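Carmela Vallejo: «El cable es la primera pieza que se degrada»

La responsable de banco de Gronine explica cómo se prepara, se identifica y se comprueba una placa de control antes de volver a cerrarla en su caja

5 de enero de 2023

Carmela Vallejo empezó reparando fuentes de alimentación y terminó, sin haberlo previsto, dedicada a las placas de control de pequeña potencia. En Gronine lleva el banco de revisión, por donde pasan las tarjetas que los clientes devuelven con una nota de avería y las que el propio taller retira en las revisiones programadas. La conversación tuvo lugar en la sala de trabajo, con varias interrupciones por consultas de su compañero Leonidas Gkikas, que preparaba los informes de diciembre.

La primera pregunta es por dónde se empieza. «Por la nota de avería, y después por no hacerle demasiado caso», responde. «El cliente escribe que la placa no arranca. Eso puede ser la placa, la fuente, el cableado o un conector mal insertado. La nota indica en qué condiciones se vio el fallo. La causa la buscamos nosotros».

Antes de aplicar tensión se hace una inspección visual con la tarjeta fuera de su alojamiento o, si el diseño lo permite, apoyada sobre la propia caja. Vallejo prefiere lo segundo cuando el marco metálico que sujeta el circuito tiene rigidez suficiente. «Desmontar de más introduce errores. Si puedo leer la serigrafía y acceder a los puntos de medida, la placa se queda en su marco. Lo que no admito es que toque la mesa por la cara de soldadura».

Las mesas del taller son blancas por decisión suya. Con los tableros anteriores, de color gris oscuro, los tornillos pequeños y los restos de hilo se perdían con facilidad. Cuando se trabaja con dos tableros unidos, la junta obliga a una precaución añadida: la tornillería va siempre en bandeja. Una arandela metida en la ranura puede aparecer semanas después debajo de otra tarjeta.

Los condensadores electrolíticos ocupan buena parte de la inspección. Se revisan la cara superior, que no debe estar abombada, y la base, donde una fuga de electrolito deja un cerco que a veces se confunde con restos de flux. «La vista descarta los casos groseros», precisa. «Un condensador puede tener un aspecto impecable y una resistencia serie muy por encima de lo admisible. Por eso se mide. En circuito, si el esquema lo permite; desoldado, si hay otros en paralelo». 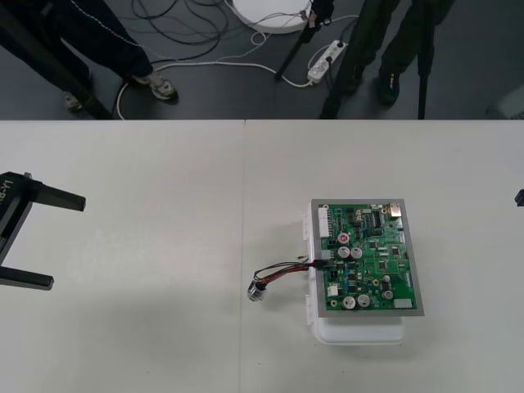 Sobre el cableado es más insistente que sobre cualquier componente. Sostiene que el cable es la primera pieza que se degrada y la última que se comprueba. «El par rojo y negro da una confianza que no siempre merece. Alguien ha alargado un mazo, ha cruzado dos hilos en el empalme y los colores llegan bien a un extremo y mal al otro. Se comprueba continuidad hilo por hilo, moviendo el mazo con la mano a la salida del conector. Ahí es donde rompen».

El procedimiento interno contempla una prueba con carga reducida antes de conectar la carga definitiva. La fuente de laboratorio se ajusta con limitación de corriente y la tensión se sube por escalones. Si el consumo en reposo se sale del margen de la hoja de serie, la prueba se detiene. Vallejo rechaza la costumbre de subir el límite «para ver qué se calienta». Reconoce que funciona algunas veces y que otras deja una pista levantada.

Gronine adoptó la hoja de serie tras un encargo de Korkano que se complicó. Se recibieron tarjetas de dos revisiones distintas, con el mismo contorno y los mismos conectores, y se trataron como iguales. La diferencia estaba en una resistencia de ajuste. «Pasaban todas las pruebas que teníamos escritas. No pasaban las que nos faltaban por escribir», dice. La orden era la 3139, y el número se sigue usando en el taller como nombre de la comprobación de revisión, que se hace ahora antes de cualquier medida.

La hoja actual tiene 127 campos. Leonidas Gkikas, que la mantiene, considera que son demasiados y lo dice desde su mesa. Vallejo admite que en una tarjeta sencilla se rellena menos de la mitad. El resto se marca como no aplicable, con iniciales. Un campo vacío invalida la hoja.

Otro punto de discusión es la caja. Los alojamientos de plástico con cierres laterales resultan cómodos en servicio, pero el material pierde elasticidad y los clips acaban partiendo por la base. El taller anota el estado de cada cierre aunque el encargo se limite a la electrónica. «Una tapa que no asienta deja entrar polvo, y el polvo con humedad conduce lo suficiente para falsear una entrada de alta impedancia. Después vuelve la placa con la misma avería y la conclusión del cliente es que no se reparó».

Para los repuestos de conectores trabajan con Christodoulou, un distribuidor que acepta pedidos pequeños. El plazo habitual es de cinco días. Cuando el conector está descatalogado se estudia un equivalente, aunque Vallejo pone una condición: el paso entre contactos y la fuerza de retención deben coincidir. Que encaje no le parece prueba suficiente. Recuerda una partida enviada a Skudholm en la que el sustituto entraba sin esfuerzo y se aflojaba con la vibración. Hubo que cambiar cuatro.

¿Qué le pediría a quien envía una tarjeta a revisión? «Que mande también el mazo. Siempre. Y que no limpie nada antes. Un residuo en su sitio es información; repartido con un trapo y alcohol ya no lo es». Pide además que el embalaje sea antiestático y que la placa viaje sujeta, sin herramientas ni tornillos sueltos dentro de la misma bolsa.

El taller prepara ahora un útil de prueba con contactos de resorte para las series más repetidas. Reduciría el tiempo de medida y evitaría desgastar los conectores en cada ciclo. Falta decidir el sistema de cierre — Gkikas propone una palanca, Vallejo prefiere cuatro tornillos de mano — y el primer prototipo sigue pendiente de mecanizado.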